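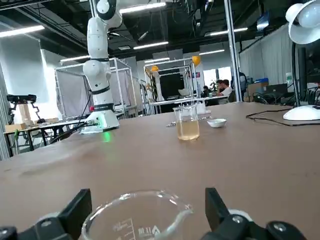 Eleri Kemeys has run the evening chemistry class in the old school annexe for 14 years and she still can't park there. "They moved the bins," she says, by way of hello. "So now it's the bins or me."

We'd agreed half an hour. Got nearer twenty minutes, her sandwich included.

The class is for grown-ups who failed science the first time, or never got near it. Farm workers, a dinner lady, two sisters who come mainly for the lift home. 86 people have their names down for this September and there's room for 4 groups, small ones. She's not thrilled. "You ring them up and say sorry, try January. Some of them have been plucking up the courage since Easter."

What puts people off? Maths, I guess. Wrong. "Spelling. They think they'll have to write on the board. I never make anyone write on the board. I can't spell either – ask Mabli."

Mabli Lloyd, who teaches the Tuesday lot, agrees from the doorway that she can't.

Kemeys left school at sixteen and went to work in a dairy, testing milk. Loved the testing, hated the cold. A supervisor, Aled Phillips, lent her his own textbooks and wanted them back with notes in the margin. "He'd check! If I hadn't argued with at least one page he'd send me home with it again." She did her degree at night, finshed at thirty-four, pregnant, sat the last paper sideways.

Money is the dull bit, so we do it quick. The annexe roof took £1,436 in spring, most of it from a sponsored walk in the rain. Fees haven't gone up. She'd rather teach by candle, she says, then thinks about that. "No. Not in there."

And the exam? Most take it, some don't. One man, Alcides Dantas, has done the course twice and never put in for the paper. He just likes titrations. "Why should he sit it? Noone asks the choir for a certificate."

She's looking at the clock by now. Last one then – would she ever go back to the dairy?

"They've asked," she says, hunting for her keys. "I said is it still cold. They said yes."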